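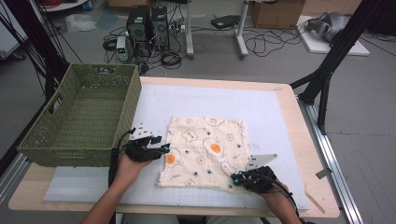 A printed cloth napkin on the work table at the Prokitz open day, handled with wired motion-capture gloves.

Prokitz opened its manipulation lab to visitors in August, with a program built around one task: folding a cloth napkin. Staff ran the task through the morning at a gridded work table, first by hand with motion-capture gloves and later with a two-arm robot trained on the recordings. Suppliers, students and people from two nearby laundries attended.

The company develops software for handling textiles and other soft goods. Its current project, called Okico inside the building, covers folding, stacking and placing small cloth items in a basket. Rasha Semaan, who leads the project, opened the day at 9:30 with a short talk on why cloth remains difficult for machines.

"A box has six faces and they stay where they are," Semaan said. "A napkin can be in more states than we can list. Pick it up by a corner and put it down again, and you have a new problem."

The gloves record the position of the fingers and the back of the hand while a person works. Each session at Prokitz is divided into episodes. One episode starts with the cloth flat on the mat and ends with the cloth folded and placed in the basket. The operator then resets the table and begins again. The Okico data set held 1532 accepted episodes on the morning of the open day. Semaan gave the target for the first release as 3000.

Episodes are rejected for several reasons. The most common is a cable that pulls on the wrist and shifts the glove during a fold. Others are thrown out when the cloth leaves the mat or when the operator hesitates for too long with a corner in the fingers. Fares Abu Hammour, who runs the recording sessions, said hesitation was the hardest of these to train out of new operators. People slow down when they know they are being measured, he said, and the recordings show it clearly.

Visitors were invited to try the gloves. Fitting takes a few minutes per hand and is followed by a calibration routine in which the wearer makes a fist, spreads the fingers and touches the thumb to each fingertip in turn. Several visitors had trouble with the first pinch. The glove fabric reduces the feel of thin cloth, and most people pressed too hard and picked up a fold of material where they wanted a single edge. Abu Hammour advised them to slide the fingertip in from outside the napkin. Visitor recordings were deleted at the end of the day and will not be added to the data set.

Questions during the glove session concentrated on the choice of cloth. Prokitz uses patterned napkins for part of its recording and plain ones for the rest. Yu-ting Lo, who works on the vision software, explained that a busy print gives the system plenty of detail to follow while the cloth is moving, but can also hide the true outline. A motif near the border may be read as a corner. Worn and uneven edges cause a related problem, as the fold line no longer matches a clean straight side. Lo said the team keeps such cloths in use on purpose – a system that handles only new linen would be of little value in a laundry.

The robot demonstration followed at 11:00 in the adjoining room. The machine uses two arms with parallel grippers and was given the same task under the same rules. It completed the half fold on most attempts and the quarter fold less often. On one run the left gripper released early and the cloth slid back to its starting position. The software detected the failed fold and repeated the step without help. On another run an operator stopped the machine after both grippers took hold of the same corner.

Finlay Mackay, who attended for the equipment supplier Desmet, asked about speed. A practiced person folds a napkin in a few seconds, while the robot needs well over half a minute. Semaan replied that speed was not being tuned at this stage. The arms are limited in software for safety during visits, and the team wants a reliable second fold before the limits are raised.

Omar Rawashdeh, responsible for data at Prokitz, closed the program with a description of how the recordings are stored and checked. Glove data and video are aligned by a shared clock, and each episode is reviewed by a person before it is accepted. Labels are written in Wikier, an annotation tool developed in-house. Rawashdeh said a sample of 1000 episodes would be made available to university groups on request, under a license limited to research. The remainder will stay with the company until the first release is finished.

Work on hand towels starts once the napkin recordings are complete. Towels are heavier and hold a fold better, but their size means the operator has to reach farther across the table, and Abu Hammour expects the glove cables to need rerouting before sessions begin. A longer set of cables has been ordered.

Prokitz plans another open day after the first release. Groups wishing to visit before then can apply through the lab office. Visits are limited to the morning, and closed shoes are required on the lab floor.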